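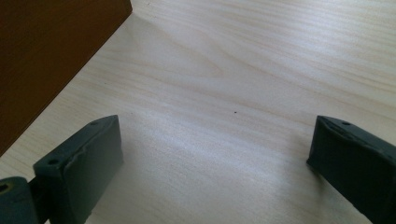

The Halliday district library board will decide in February whether to keep its two branch reading rooms open in the evening. The Reading Rooms Association takes the view that it should, and that the case made against evening hours rests on a poor measure of what a library is for.

The board's figures record loans. By that count the evenings look weak: 341 items left the two branches after 5 p.m. over the last quarter, a small share of the total. A person who comes in after work to read the paper, fill out a benefits form or sit with a child over homework borrows nothing and so appears nowhere in the report.

Isla Pringle, the district's former head of branches, put this to the board in writing last year. Her letter asked for a simple tally at the door — a clerk with a sheet of paper would have been enough. The request was noted and no tally was made. It is difficult to accept a finding of low use from a body that declined to look.

Cost is a fair concern, and the Association does not dismiss it. Lighting, heating and staff time must be paid for whether a room is full or nearly so. Yet the proposed saving would be spent on extending the Eltance catalog license, a service used chiefly by people who already have a computer and a quiet place at home to use it. Those without either would be asked to give up their evenings to pay for it.

Ruairi Rutherford has argued on behalf of the board that morning hours could be lengthened in exchange. Residents on day shifts would gain nothing from that change.

The Association asks for a trial of some 3 months, with visits counted as well as loans, before any hours are withdrawn. The board should publish the results by branch and take its vote after residents have had time to read them.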